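Dreleck opens second household plastics sorting room

August 27, 2023

Dreleck, the household reuse and repair firm, has opened a second sorting room for small plastic goods. It will take in containers, covers, lids, trays and other everyday items that are still fit to use, and will pass them on to homes and shops in the area.

The new room sits next to the firm's existing store on the Villex trading estate and has 40 metres of shelving. It was fitted out over 13 weeks, with work starting in May. The first room, which handles kitchenware and small furniture, stays open as before.

Small plastics have been a problem for Dreleck for some time. They arrive mixed together in bags and boxes, and a good deal of each delivery used to be put aside because there was no space to go through it. Nearly 399 crates were waiting when the new room opened. The firm expects to clear them before winter.

Items are now picked out one at a time and looked over for cracks, missing parts and sharp edges. Clear containers are kept apart from coloured ones, and flat pieces are stored separately from anything with a rim or a lid.

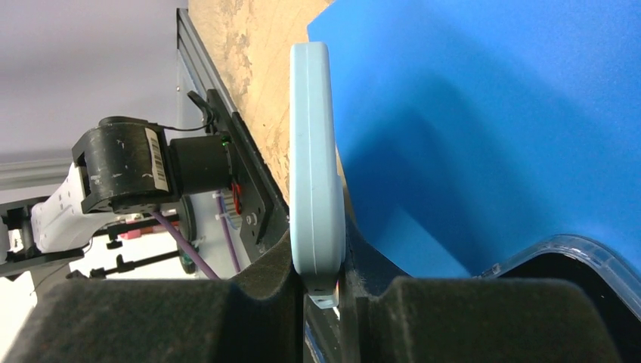 Pieces that pass the check are washed, dried and packed in sets where a match can be found. Odd lids are kept for 21 days in case the right base turns up - after that they go for recycling with the broken stock.

Petrică Gavrilă, who manages both rooms for Dreleck, said: "People bring us a bag of plastic from the back of a cupboard and most of it is perfectly good. It only needs someone to go through it properly. We had the people but we did not have the room, and things were piling up in the corridor. Now we can put a delivery on the bench in the morning and have it on the shelf by the next day."

Sorted goods will be sold through the Dreleck store and through Metwally, the homeware shop, which has agreed to set aside a bay for them. Prices will be kept low, and mixed boxes will be offered to schools and playgroups for storage and craft work.

Items can be handed in at the side entrance during normal store hours. They should be empty and reasonably clean. Dreleck cannot accept electrical goods, garden chemicals or containers that have held paint or oil. Larger loads from house clearances should be booked in advance at the store desk.

Transport between the two sites is provided by Ineo, which already collects furniture for the firm.

ENDS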